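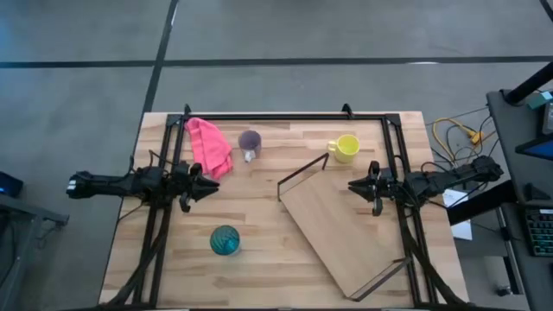 Musville will seine Werkstätten retten — mit einer App

Ab Februar sollen Bewohner von Musville Werkbänke, Standbohrmaschinen und Hobelmaschinen stundenweise über das Telefon buchen können. Das hat die Firma Gernero angekündigt, die den Dienst im Auftrag der Stadt betreiben wird. Er heißt Gelton, kostet die Nutzer 9 Euro die Stunde und soll, so steht es in der Mitteilung, »das Handwerk zurück in die Nachbarschaft bringen«. Ob das Handwerk je aus der Nachbarschaft verschwunden war, lässt die Mitteilung offen.

Zum Start sind 7 Standorte vorgesehen, überwiegend ehemalige Ladenlokale und zwei leerstehende Hallen im Gewerbegebiet Garg. Wer sich registriert, bekommt einen Zugangscode, öffnet damit die Tür, arbeitet und geht wieder. Personal ist tagsüber nicht eingeplant. Eine Einweisung in die Maschinen findet per Video statt, danach folgt ein kurzer Fragebogen. Wer ihn besteht, darf an die Kreissäge.

An dieser Stelle hätte man gern Genaueres gewusst. Auf Nachfrage teilt Gernero mit, die Sicherheit der Nutzer habe »höchste Priorität«, alle Maschinen würden regelmäßig geprüft. Wie oft und von wem, steht in der Antwort nicht. Auch wer haftet, wenn jemand um 22 Uhr allein in der Halle steht und sich verletzt, soll erst in den Nutzungsbedingungen geregelt werden. Die liegen noch nicht vor. Eine Abstimmung mit der Unfallversicherung laufe, heißt es.

Die Stadt verweist auf den Bedarf. Für das Angebot haben sich nach ihren Angaben 3082 Personen vorgemerkt, eine Zahl, die seit Wochen in jeder Stellungnahme auftaucht. Vorgemerkt ist allerdings, wer auf der Internetseite seine E-Mail-Adresse hinterlassen hat. Dafür gab es einen Gutschein über eine Gratisstunde. Wie viele der Vorgemerkten überhaupt in Musville wohnen, wurde nicht abgefragt. Wie viele nach der ersten Stunde eine zweite bezahlen werden, kann derzeit niemand sagen, und der Wirtschaftsplan geht trotzdem von einer Auslastung aus, von der die Volkshochschule mit ihren Holzkursen nur träumen kann.

Archana Sisodia hat diese Kurse lange geleitet. Die Tischlermeisterin hält die Idee nicht für falsch, den Zeitplan aber für abenteuerlich. »Eine Hobelmaschine erklärt man nicht in vier Minuten Video«, sagt sie. »Da muss jemand danebenstehen, beim ersten Mal und beim zweiten auch.« Sie habe der Stadt angeboten, ein Konzept für betreute Abendstunden zu schreiben. Eine Antwort sei bislang nicht gekommen. Die Pressestelle bestätigt den Eingang des Schreibens, es werde »im weiteren Prozess berücksichtigt«.

Hinzu kommt die Frage nach dem Preis. 9 Euro klingen günstig, solange man nur ein Regalbrett ablängen will. Wer einen Tisch baut, ihn verleimt und die Platte am Ende ölt, braucht schnell mehrere Abende und muss das Werkstück zwischendurch irgendwo lassen. Lagerplätze sind bei Gelton vorgesehen, aber nicht im Stundenpreis enthalten. Was sie kosten sollen, wird noch kalkuliert. Verbrauchsmaterial wie Schleifpapier und Leim muss mitgebracht oder am Automaten gekauft werden, auch dort stehen die Preise aus. In der alten Werkstatt der Volkshochschule lag das Schleifpapier im Schrank.

Diese Werkstatt schließt übrigens zum Sommer. Einen Zusammenhang mit dem neuen Angebot gibt es nach Darstellung der Stadt nicht, die Räume seien sanierungsbedürftig und die Kosten zu hoch. Beziffert hat sie die Kosten bisher nicht. Die Ausstattung, darunter mehrere Hobelbänke, soll »einer sinnvollen Nachnutzung zugeführt« werden. Ob sie bei Gelton landet, will Gernero weder bestätigen noch ausschließen.

Der Vertrag zwischen Stadt und Betreiber läuft zunächst über 2 Jahre. Danach soll ausgewertet werden, ob sich der Dienst selbst trägt. Nach welchen Kriterien, ist laut Stadtverwaltung noch Gegenstand von Gesprächen. Eine Verlängerung sei »ausdrücklich erwünscht« — so stand es schon in der ersten Vorlage, bevor auch nur ein Standort feststand.

Die Registrierung wird im Januar freigeschaltet. Der erste Standort soll in Garg öffnen, täglich von 6 bis 23 Uhr. Eine Telefonnummer für Notfälle wird nach Auskunft von Gernero an der Tür aushängen.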